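Anil Warrier
June 26, 2022

Thread on the grasp planner rewrite in Ratero. Mostly notes for whoever has to maintain it after me. 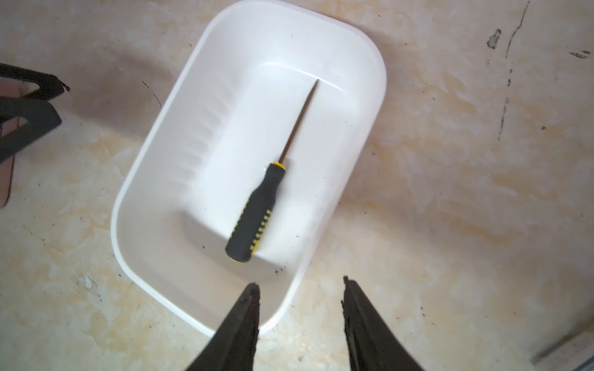 1/ The old planner treated every pick as open space: find the object, fit an axis, close across it. Fine on a bench. In a container the fingers also have to clear the walls, and the planner knew nothing about walls.

3 replies · 14 likes

2/ Glossy white plastic is poor for depth. The inside of a tub comes back full of holes and the rim is the only part I trust. So we fit the rim in the colour image, then extrude it downwards as a collision shape. Crude, but stable between runs.

3/ Moulded ribs on the inner wall gave us false edges. The axis fit would sometimes lock on to a rib instead of the tool. Francine Girard's fix was to mask anything within 20 mm of the fitted wall before the axis step. Tools leaning on the wall are now missed. Known issue, ticket open.

1 reply · 9 likes

4/ Screwdrivers: a thin shaft mostly vanishes in depth, and its shadow on white plastic looks like a second shaft. We now segment the handle first and take the shaft only as a hint for direction.

5/ Grasp scoring has two terms, clearance and distance from the estimated centre of mass. There was a third for wrist rotation. Removed, as it fought with the clearance term near curved ends.

6/ Approach is straight down, then a short servo phase on the wrist view. The fingers are always in that view, so they are masked with a fixed polygon. If you change the fingers, redraw the polygon - the config loader will not warn you.

5 replies · 22 likes

7/ Still to do: replanning when the tub itself shifts. Morena Piras has a branch for it. Not merged, tests fail on the rim tracker.

Contact · © 2022 Anil Warrier · Back to top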